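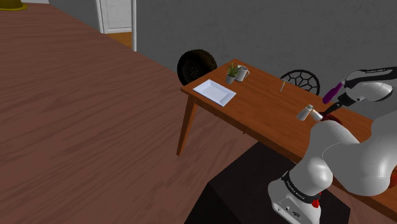 Robot Manipulation, Unit 6
Notes for the demonstration at Larside, Wednesday afternoon

We meet at the Pernstead entrance at 2. The demonstration takes 90 minutes and has two parts. In the first part the hosts run the table task in simulation, on the large screen. In the second part you may change the task yourselves, in pairs.

The arm is the Franka model which we discussed in Unit 4. On the table are ordinary things, among them a tray, a mug and a plant in a pot. Please observe how near the mug is to the plant, and think which side you would choose for the grasp.

Before the visit, read the Kandpal handout, pages on grasp poses and on collision checking. The hosts have 700 recorded runs of the task, and 151 of them are marked as failed. We will look at several failed ones together.

During the visit, write down:
- the starting position of the arm
- which object the robot takes first
- every moment when the arm comes close to the table edge

Your report is one page. Bring it to the next class, in Bindthorpe, room as usual. Drawings by hand are welcome.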